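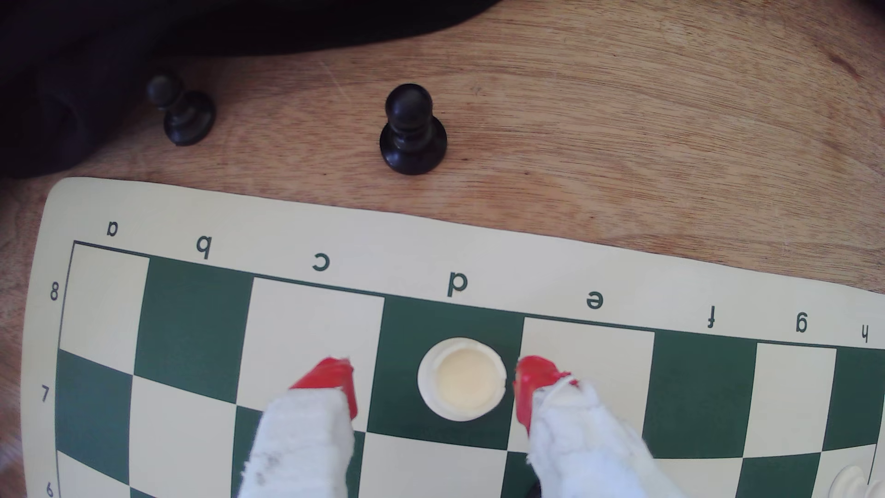 Zillodora chess endgame recordings: read me first

Welcome, and thank you for taking an interest in our club's data! Zillodora is the student robotics project at Trevmont, and this folder holds the recordings we made while teaching an arm to move chess pieces when a person tells it where they should go. If you are joining the club in the fall, please read the whole page before you train anything (it is long, sorry, but most of the questions we get are answered somewhere in it).

Last updated September 22, 2026

What is in the folder

There are 467 episodes. Each one is a single move, from the moment the arm leaves its rest position to the moment it comes back. The episodes come with 2 camera streams, one from the wrist and one looking down at the table, plus the joint positions and a short line of text giving the move in plain words. Most were recorded in August, when we had long afternoons and very few classes to run off to. We only used late-game positions with few pieces left, so don't expect a full opening setup anywhere.

Captured pieces stay on the table beside the board. Please don't crop the overhead stream down to the squares, as our first trainee did, or you will lose them.
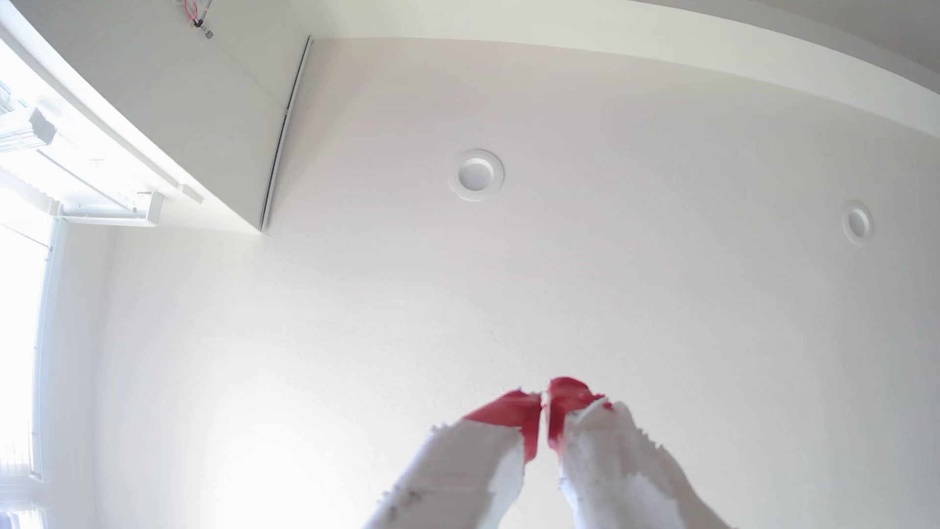
Gripper wear was the thing we argued over most. A chess piece is small and shiny, and bare plastic fingers let it slide, so we padded ours and then kept changing our minds about when to replace the padding. In the end we let it age, and the red tips over frayed white covering, gray smudges and all, are what your model will see in the wrist stream. If you rebuild the gripper with fresh material, plan on recording a few new episodes of your own — 15 was enough for us to see whether the old policy still held up.

Known problems

Daylight changes a good deal between sessions, and the overhead stream can wash out badly near the arm. The text lines were typed by hand and some have spelling mistakes, which we left in. The board also gets turned between sessions, so trust the printed letters and numbers over any idea of which side is "up."
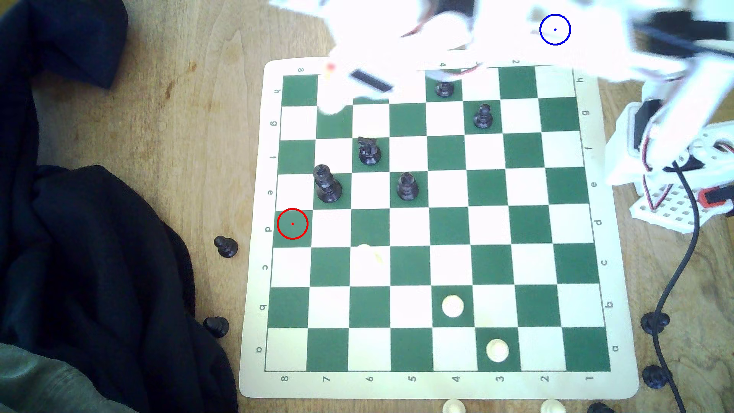
Safavi wrote to ask whether failed moves should be dropped before training, and added that keeping them had made the arm hesitate over crowded squares. We went back and forth on this! Our answer for now is to keep them in the folder and filter on the "success" column, so that anyone working on recovery still has something to work with.

Loading and sharing

The loader script is called Ciltitetti and sits in the top folder. Run it once with no options and it will check that every episode has both of its streams, then write a small report next to the data. Club members are free to copy everything. If you are from another school, drop us a note first, mostly so we can tell you when we fix something.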